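Subject: Re: [cell-keepers] Finger cap keeps collecting lint, and the grip drifts with it

Hello all,

On Tuesday, the folks at the Caldeira site wrote:

> We run one arm on a folding table, mostly towels and T-shirts.
> After a few days the right finger starts closing a hair late, and
> when we look inside the cap there is fuzz packed in by the screw.
> Do you take the finger off to clean it, or can it be done in
> place? And how often do you check the zero afterward?

Oh, I know that fuzz well! We have had the Dromeck cell at Zokadstead going on soft goods since January, and I spent most of the first month blaming the software for something a soft brush could have fixed.

We clean ours in place. Power off first and the air line parked (please do this even if you are only going to be a minute, I have pinched myself twice). Then turn the wrist so the open side of the cap faces you and brush outward, never inward. I used to blow it out with canned air and all that did was push the lint farther down behind the screw, where it sat and went hard. If the screw head looks dull or you can feel grit, put a drop of alcohol on a swab and go over it gently, then give it 3 minutes with the cover off before you power up again.
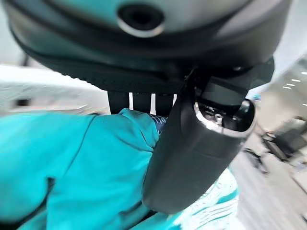

Posted by the cell maintenance lead, Zokadstead shop

The wrist view is worth a look while you're in there, too. With the finger down in a heap of teal cloth you can see the cap opening and the bits of metal inside it, so I check it on the screen before I get up from my chair. It saves me a good many walks across the floor. Fuzzy fabric is the worst of the lot, by the way. Smooth shirts hardly leave a thing.

As for how often, we brush every 18 hours of running time and do the zero check every 1,000 picks. The zero check is the plain one out of the Nendetti setup sheet: close on the gauge block, read the number, open, do it again. If the two readings agree I leave well enough alone. If they don't, I brush once more before I touch any settings, and nine times out of ten that's the end of it.

One more thing, and then I'll let you get back to work. After you have had a finger off for any reason, snug the screw, run the cell for a shift, and snug it again. Ours always takes a little more the second time. I don't use thread glue on it, though I know a few of you do, and I'd love to hear how you get it apart later.

Do write back and say what you find behind that screw!

Warm wishes from Zokadstead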